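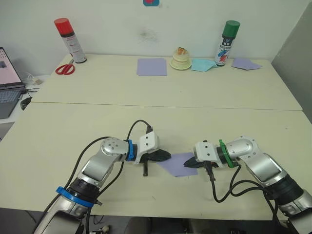
Counting the Steps: How Far Students Walk in One School Day

Project report by Wenceslao Aravena
Handed in 08/12/2019

Why I picked this subject

My grandmother likes to say that her generation walked everywhere and mine only sits, and she says it most often when I am sitting in her kitchen eating her bread. I wanted to find out if she was right, at least about the sitting, and so when we were told to choose a question that could be answered with numbers, mine was already waiting for me. How far does a student at our school walk between the first bell and the last one?

I thought it would be an easy project. I was wrong about that, but I enjoyed it far more than I expected to, and I would like to thank everyone who wore a step counter clipped to a belt or a sock and put up with my questions at the end of the day.

How I did it

I borrowed 5 step counters from the gym office. They are the plain kind, with a reset button that is very easy to press by accident (I lost a whole morning of my own steps that way, leaning on a railing). Each day I handed them out before first period and collected them after last period, and everyone told me which building they had spent most of the day in. We have two, Holetti Hall and the Shakya Building, and the path between them goes around the playing field and not across it, which will matter later.

I did this until I had 84 full days of walking written down, where one "day" means one student wearing a counter from bell to bell. Four of those had to be thrown out. Two counters had been reset, one had been through a basketball game at lunch, and one had been left in a locker all day and showed a very restful result. That left me 80 days to work with.

What I found

The average came out to 3,937 steps. I had guessed much lower, and so had nearly everyone I asked, including my grandmother.

The lowest numbers belonged to students with all their classes in Holetti Hall, where you can go from math to history by crossing a hallway. The highest came from anyone with gym in the morning and art in the afternoon, because those two rooms are about as far from each other as the school allows, and you have to go all the way around the field between them, carrying whatever you happen to be carrying.

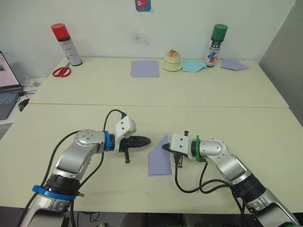

Dralano wrote in the margin of my first draft that steps are not distance, and that a tall student and a short one can cross the same hallway with very different counts. I had not thought of this at all! I went back and measured a few people's steps along the gym floor with a tape, and there really was a difference, enough that I would never again write "how far" when I only mean "how many." I have kept the old title because I had grown fond of it, but please read it with that in mind.

What I would change

I would start in August, when it is warm and people go outside at lunch. All of my days were cold ones, and I suspect the numbers would climb in better weather. I would also tape over the reset buttons.

My grandmother has now asked to borrow a counter for a week.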